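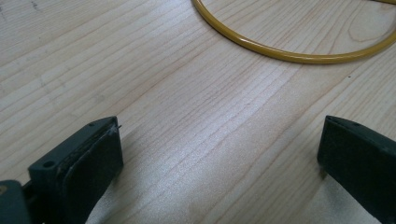 Handheld grippers and recording rules: how strict is everyone being?

Forum > Small Robots > Good Practice and Standards

marrowfat_pete
Posted 30 May 2021

Evening all. I've been asked to write up house rules for our demo recording at work (we do tabletop stuff with the hand-held grippers, picking and placing, hoops and rings and cups and so on) and I've got to the point where I can't see the wood for the trees. So I'm going to dump what I've got and let you lot tear strips off it.

Current draft:

Table wiped before the first take and again after lunch.
Pads looked at before every session, wiped with a barely damp cloth, no solvent.
Start every take with the gripper open and nothing in it.
The object has to be in view before you start moving towards it.
No retakes spliced onto the end of a bad take. Bin it or label it, don't hide it.
Anyone can call a stop and the person holding the gripper has to stop.
Pads changed after 900 grasps.

The last one is the one I'm getting grief over. My boss Cecilia Asamoah wants a hard number in there as it's easy to check. I'd rather people used their eyes. The first four or five I thought were dull as ditchwater and then somebody argued with me about the wiping for half an hour, so who knows.

What do other people have written down? Does anyone have anything written down?

tinsnips
Hiya Pete. We do have something written down, four pages of it, and I'd say people follow one. Your list is already better than ours for being short!

On the pads I'm with your boss, sorry. "Use your eyes" means it gets done when the pads are falling off. We started on this in 2018 with no number at all, and when I finally went back and compared the early sets with the later ones I could tell you which week the foam had gone just from how things slid about in the grip. All perfectly good looking takes, all a bit rubbish. If we'd had even a silly number in the rules we'd have caught it.

Where does 900 come from though?

marrowfat_pete
Ha. It comes from Cecilia. I think she picked it as it's close to what we get through in a busy fortnight.

gantrygoblin
Then it's a calendar rule dressed up as a wear rule and you should just write "every fortnight". At least that way no one has to keep a tally.

But I'd argue against the whole approach. Grasps aren't equal. Picking up a smooth plastic hoop does next to nothing to a rubber pad. Picking up cast offcuts with a burr on them will chew through it in a morning. We keep one set of pads for smooth things and one set for nasty things, marked on the back with a paint pen, and we swap on condition. A bit of scuffing along the edge is fine, and dust is just dust. What I bin a pad for is a lifted corner, or a dip you can feel with your thumb. That's the rule, it's one sentence, it's stuck on the inside of the cupboard door.

tinsnips
And who checks?

gantrygoblin
Whoever picks it up.

tinsnips
Right, so everybody, so no one. I've worked in that lab, mate.

gantrygoblin
You haven't worked in mine :)

kpruitt_bench
Keisha here, I look after the recording benches at Issahaku. We're fussier than most so take this with a pinch of salt.

We do both. There's a number (ours is 400, but we use a softer pad) and there's a look-over at the start of each session, and whichever comes first wins. The look-over is written as things to look at, with no "check condition" anywhere, as I found people would tick that without bending down. So it goes: screws in both fingers, tight. Pads flat against the fingers with no gap opening up that wasn't there last time. Fluff off the fingertips. Fingers open and shut without catching. It takes less time to do than it took me to type.

Fluff sounds daft, I know. But if your camera is on the gripper then the fingertips are in every single picture you take, and one bit of lint on a tip will sit there, in the same place, take after take. Then somebody cleans it off and half your set has it and half doesn't. I'd love to say I learned that from a book.

marrowfat_pete
Oh that's really good, I'm pinching that. I had the fluff down as me being picky. I've definitely seen a thread on a dark fingertip and thought, meh, it's a thread.

Would you put the table in the same way? As in, spell out what to look for?

kpruitt_bench
Yes, though with the table I'd say decide what you want it to be and stop there. We've got pale wood tops and they've picked up marks over the years, pencil mostly, plus all the specks and knots they came with. I don't sand them and I don't hide them. A real table has marks on it. What I do want is loose bits gone, and nobody drawing new guide lines halfway through a set.

oldmoleskin
Now this is where I disagree with pretty much the whole thread, so apologies in advance.

Why are you cleaning anything? The thing you're training is meant to go and work in a house or a canteen or wherever. It'll have crumbs, it'll have fluff on the fingers, it'll have a greasy pad from someone's toast. If every take comes off a spotless bench with spotless fingers you've taught it that the world is spotless. I'd have a rule for mess. Make people record a share of it with crumbs on the table and old pads on.

gantrygoblin
I half agree, and it pains me.

tinsnips
I don't! There's a big difference between mess you've put there and written down, and mess that crept in. If I want takes with worn pads I'll fit worn pads and put it in the notes. What I can't use is a set where I've no idea which pads were on. That's what the rules are for, surely, so that you know what you've got.

oldmoleskin
In my experience the written down mess looks staged. People scatter crumbs like they're feeding ducks.

kpruitt_bench
That is painfully true, we tried it. We ended up with one bench that just doesn't get wiped, with its own label, and it's gone along nicely by itself. Might be a halfway house for you both?

oldmoleskin
I could live with that.

marrowfat_pete
I like that as well. I'd have to find a bench. We've got two and one has the kettle on it.

Different question while I've got you. Glare. Our tops are varnished and depending on the time of day there's a bright band across the middle, which is of course exactly where you want to put things. Lumovell do a matt mat that's supposed to sort it and I'm being nudged to make it compulsory. Anyone?

gantrygoblin
Please don't make a mat compulsory. Move the lamp. If it's the window, get a blind, and if it's still shiny after that, well, tables are shiny.

tinsnips
Mats also creep. You push down with the gripper to get hold of something flat and the mat comes with you. We had to throw out 131 takes over a mat that had walked sideways, and I've never quite forgiven it.

kpruitt_bench
We leave the sheen in. The only lighting rule I have is don't change it in the middle of a session, and if a cloud does it for you, carry on.

While we're on flat things, do you have a rule about approach? Thin rings and hoops lying flat are the ones where I see the most bad habits. People come in low and fast with one finger leading and shove the ring along until it bunches up against something. We ask for fingers wide open, stop short of the ring, line up so that the tube will pass between the pads, then go down. Wide open and a proper pause. New people hate the pause.

marrowfat_pete
I hate the pause and I'm not new! But yes, the hoops get dragged all over the shop here. I had "start open" in the draft and nothing at all for the bit between starting and grabbing, now that you say it.

oldmoleskin
Real hands shove things to the edge of the table and pick them up from there. It's a perfectly good way of getting hold of a flat ring.

kpruitt_bench
It is, and if somebody means to do that then grand, it's a different task and gets a different name. What I'm moaning about is people doing it by accident and filing it under pick up.

oldmoleskin
Fair enough. That one I'll give you.

skylark_sue
Lurker here, sorry to butt in. We run the Skaltden kit at a college and I wanted to ask about the "anyone can call a stop" rule, as it's the only one on the list about people and you've all sailed past it. Do you mean a proper safety stop? With a hand-held one there's no motor dragging anyone about, on ours at any rate. Our students asked why they needed it and I didn't have a good answer.

marrowfat_pete
Good point! It's partly left over from the arm, where it very much is a safety rule and it's on a separate sheet with a lot more on it. I kept it for the hand-held side so that people are in the habit before they go near the arm. Also wrists. You do a few hours of pinching and twisting and you don't notice until the evening.

skylark_sue
Wrists I can sell to them, thank you. We had one lad strap his up in August and he'd only done it a week.

tinsnips
Put a time limit in for that, Pete. We do forty minutes on and then you swap with whoever's writing the notes. That's another number for your boss, she'll be thrilled.

gantrygoblin
I'll allow that number.

marrowfat_pete
Blimey. OK, going away to redo it. Where I've got to:

Look-over before each session, Keisha's version, spelled out.
Pads changed on a lifted corner or a dip, and at 900 at the latest. Which pads are on goes in the notes.
Loose bits off the table, old marks left alone, no new ones during a set.
Same lighting all the way through a session. No mat.
Start open. Stop short, line up, then close. Shoving to the edge is its own task.
Forty minutes and swap.
Stop means stop.

I've left the mucky bench out for now until I can move the kettle. Zosham were asking to see whatever we end up with so I'll ask if they mind me posting the full thing.

gantrygoblin
Still don't like the 900.

tinsnips
We know!

kpruitt_bench
Looks good to me. I'd add who signs the look-over, even if it's only initials. And do post the full one, I'd like to steal some of it back.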